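Section 4: Covering and Setting Out the Tabletop

This section applies to the Pemance activity table with the white top, model 3602. It assumes that the legs have been fitted and the table has been leveled as described in the previous section.

4.1 Before you start

Wipe the tabletop with a damp cloth and dry it. Grit left under the paper will show as small bumps and can mark the finish when items are pushed across it.

The paper mat is supplied rolled. Unroll it on the floor with the curl facing down and leave it overnight. A mat that still lifts at the corners can be rolled lightly the other way and laid out again.

Note: Mats packed for Plelley stores are wrapped in film. Remove all of the film, including the strip inside the core.

4.2 Laying the mat

1. Place the mat on the table with the smoother face up.

2. Line up the front edge first. Work from the middle toward the sides with the flat of your hand.

3. Leave a margin of bare tabletop where you can. The mat is not meant to hang over an edge — overhanging paper tears at the first knock.

4. Fasten the corners with low-tack tape. Press each strip down for a few seconds.

Caution: Do not use packing tape or spray adhesive. Both leave a residue that the cleaning agents listed in Section 7 will not remove.

Small creases can be left alone. A crease that catches the bottom of a tray should be flattened, or the mat turned end for end so that the crease falls outside the area in use.

4.3 Setting out the tray and toys

1. Set the plastic tray on the left side of the mat with its base fully on the paper. Right-handed users reach across less if the middle is kept clear for play.

2. Place the toy near the center. Toys with wheels should go down last, after the tray has stopped moving.

3. Check that the toy rolls freely on the paper. If it drags, look for tape under the wheels.

4. Push the tray gently from the side. If the mat moves with it, replace the corner tape.

Note: Light-colored trays show pencil and crayon marks. Wash them by hand in warm water with dish soap. Trays from the Oláh range fit the Pemance shelf, and the older Dirbridge trays do not.

4.4 Clearing and storage

Take toys off the mat before lifting the tray. Small parts collect along the rim of the tray and fall out when it is tilted, so carry it level to the shelf.

Brush the mat toward the front edge with a soft hand brush. Do not use a wet cloth on the paper. If liquid has been spilled, blot it, peel back the nearest corner and dry the tabletop underneath before laying the corner down again.

A mat in daily use should be replaced after seven weeks, or sooner if it has worn through at any point. Peel the old tape back slowly at a low angle. Used mats without tape can go in with paper recycling where local rules allow.

Store spare mats flat or rolled in a dry place. Do not stand rolls on end — the lower edge crushes and the mat will not lie flat afterward.

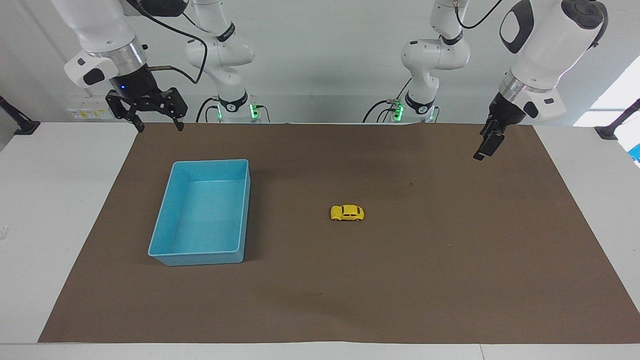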